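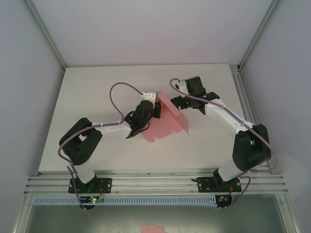

Kratochvíl 实验室 双臂操作组 · 软件教程

抓布料:先查时间戳,再谈策略

每次双臂抓布失败,第一反应总是换模型、加数据。我对这种做法一向怀疑。上个季度我们把失败的回合翻出来重看,多数问题出在控制和感知之间那一小段代码里,和策略网络关系不大。本文讲怎么排查这一段。示例用的是我们自己的调度工具 Stulleo 和日志查看器 Netix,换成别的工具,步骤也差不多。

开始之前

需要一段完整的回合日志,至少包含两条手臂的关节状态、夹爪指令和相机时间戳。只有视频不行。粉色薄布被两只夹爪夹在中间、一侧提起来的时候,画面上看着很像“抓稳了”,但单看一张图,分不清是两边都夹住了,还是一边夹着、另一边只是压着。这种判断不要交给眼睛。

第一步:对齐时钟

在 Netix 里打开日志,把左臂、右臂和相机三条时间轴叠在一起。如果偏差是常数,在配置里补偿即可。如果偏差会漂移,先停下来修时钟同步,后面的步骤都不用做。

有人会说策略能自己学会适应延迟。也许吧,我没见过可信的对照实验。

第二步:分开看指令和反馈

夹爪“已闭合”有两种含义:指令发出去了,或者位置反馈到了。Stulleo 的旧版默认用前者,我认为这是个糟糕的默认值。请改成:

grasp_done_source = feedback
grasp_timeout_ms = 800

超时之后不要自动重试。自动重试会把失败藏起来,成功率变好看了,布还是没拿稳。

第三步:检查布料分割

薄布提起来会透光,颜色比平铺时浅,只靠颜色阈值做分割,提起的那一片很容易丢掉,规划器就会以为布变小了,算出一个偏低的抓取点。把分割掩膜叠回原图,逐帧过一遍提起的阶段。若掩膜边缘在抖,先加时间平滑,窗口取 9 帧,再看抓取点是否稳定。

窗口别再加大。掩膜看上去会更干净,可布一动它就跟不上。

第四步:双臂互锁

两只夹爪靠得很近时,两边各自规划是不够的。我们在 Stulleo 里加了一个共享锁:一侧没有确认夹住之前,另一侧不许上提。Auður Hafþórsson 写的初版只锁指令,不看反馈,等于没锁。现在的版本读第二步里的 feedback 信号,所以第二步没做完的话,这个锁打开也没有意义。

顺便检查碰撞模型里有没有夹爪前端的支架。Gurkard 导出的模型默认只到夹爪本体,支架要手动加上,不然规划器算出的间隙会偏大。

第五步:重放,不要重跑

改完之后,先用旧日志离线重放,看状态机在哪一刻做出了不同的决定。我们手头这批共 203 个回合,重放后有 2 个回合的判断仍然和人工标注不一致,原因还没查清,所以我不会说问题已经解决。

重放通过了再上真机。上真机时每次只改一个参数,配置文件随日志一起存档,文件名里写清分支和提交号。

常见问题

重放正常,真机还是掉布:回到第一步,看真机负载高的时候时钟有没有漂移。

互锁之后两臂都不动:多半是 feedback 信号没有接通,锁一直在等。检查话题名是否拼错,左右两侧的前缀是否写反。

掩膜时有时无:先看相机曝光是不是自动的。改成固定值,重新采一段日志,再从第三步做起。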